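Sorting the Hardware Box Before the New Year

Every December, once the cookies are packed up and the good scissors have gone missing somewhere in the wrapping paper, I sit down with the hardware. By hardware I mean the bolts and washers and nuts that have been piling up since spring in coffee cans, coat pockets, the ashtray of the car, and that one kitchen drawer we all have. It takes me an afternoon and a pot of tea, and I look forward to it more than I probably should.

A reader named Réka Győri wrote to me last month asking how I keep it all straight, because she had just inherited her father-in-law's workshop and was close to putting the lot out with the trash. Please don't, Réka! There is a good deal of money sitting in those cans, and a good deal of saved driving too. Our nearest decent hardware store is over in Kirkamville, and I have made that trip for a single washer more times than I'd like my husband to know.

Start with one big pile

Get everything out before you sort anything. I know it's tempting to start with the one can in front of you and feel you're making progress, but you'll end up making a home for the quarter-inch nuts and then finding another cupful of them an hour later, with no room left. Bring it all to one table. An old bath towel underneath keeps things from rolling and saves the finish, and when you're done you can gather up the corners and shake the grit out in the yard.

Run a magnet over the pile first if you have one handy. Put it inside a sandwich bag, turned inside out over your hand, and when you've picked up a clump you just pull the bag back the right way around and the pieces drop off inside it. The magnet stays clean, and whatever is left behind on the towel is likely your brass, aluminum, plastic anchors and plain old dirt. Some stainless will stay behind too, so have a look before you sweep anything into the wastebasket.

Sort by kind first and size second

My first few years I did it the other way around and nearly lost my mind. Kind is quick: bolts here, nuts there, washers in a saucer, wood screws off to the side in their own dish. You can do that while listening to the radio. Size needs your eyes and a decent lamp, so leave it for the second round, when the piles are smaller and you're not so overwhelmed by the whole business.

For bolts, I keep a strip of wood with a nut of each common size glued along the edge. You spin the bolt into the nut with your fingers, and if it goes in smoothly for a few turns, you have your match. If it starts and then binds, stop right there. It's probably metric and you've been trying it in an inch nut, or the other way about, or it may be a fine thread in a coarse nut. Forcing it will spoil them both. My neighbor Ferenc Lakatos made me the strip 19 years ago out of a piece of window trim, and I have only had to reglue it once.

Choosing the box

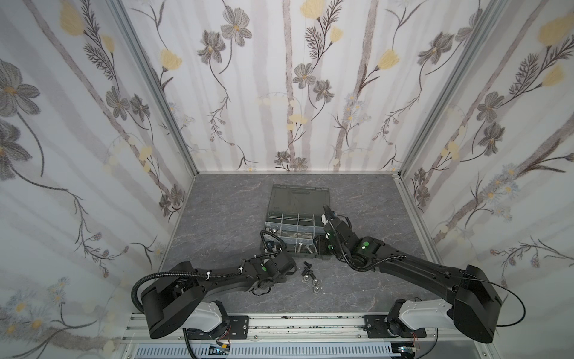

I'm fond of a box with a lid you can see through, even if it's only the smoky kind, and partitions that go all the way up so the washers can't sneak over into the next compartment. Check that before you buy. Close the lid in the store and tip the box up on its side, and look at whether there's a gap along the top of the dividers. If you can slide a piece of thin cardboard through, a small washer will find its way through too, and the first time you carry the box upright by the handle you'll have soup.

You can rescue a gappy box, though, so don't throw it out. Cut a piece of that thin foam sheet that comes wrapped around new dishes, lay it over the compartments, and shut the lid on top. It presses down just enough. I've done this with two of mine, and they go up and down the basement stairs without trouble.

Don't fill the compartments to the brim. Two-thirds is plenty, and it leaves room for your fingers to get down in there and stir. If you have so many of one size that they won't fit, put the extras in a jar on the shelf and refill the box from the jar, the way you would with sugar.

Where things go inside

Put the nuts and washers next to the bolts they fit. That sounds too simple to mention, but I've seen plenty of beautiful boxes with all the bolts on one side and all the nuts on the other, and then you spend your time hunting back and forth. I like a little neighborhood for each size – bolt, washer, nut, all in a row. The heaviest pieces go nearest the hinge in my boxes, so the front doesn't sag when I lift one down from the shelf over my head.

Labels on the lid are fine until you open the lid and can't read them. I put mine on the bottom of each compartment, a little square of paper under clear tape, and a second set on a card tucked in the lid. Pencil, please. You will change your mind.

A word about rust

Our basement is damp from the thaw right through June. I used to tuck a few grains of rice in each compartment, and all I got was rice in my bolts. These days I save the small silica packets from shoeboxes and put one in each corner of the storage box, and I swap them out when I do the holiday sort. A stick of blackboard chalk will help a little if you have no packets.

Pieces that are already rusty can soak overnight in plain white vinegar, in a glass jar, somewhere you won't mistake it for pickles. In the morning rinse them well, give them a swish in water with a spoonful of baking soda, and dry them right away on an old cookie sheet in a low oven. Rub them with a drop of light oil on a rag before they go back. Toss anything with worn threads or a deep pit in it, and don't use a cleaned-up old bolt for anything that holds a person's weight. Buy new for swings, ladders and bed frames.

The odds and ends cup

You will have leftovers, and they'll bother you. Give them one cup, with a lid, and write the year on it. Anything in there that hasn't been wanted after 4 years can go to the scrap metal bin with a clear conscience. My own cup this time has a brass hook, a wing nut the size of a walnut, and three little keys that don't open a thing in this house. I'm keeping the keys.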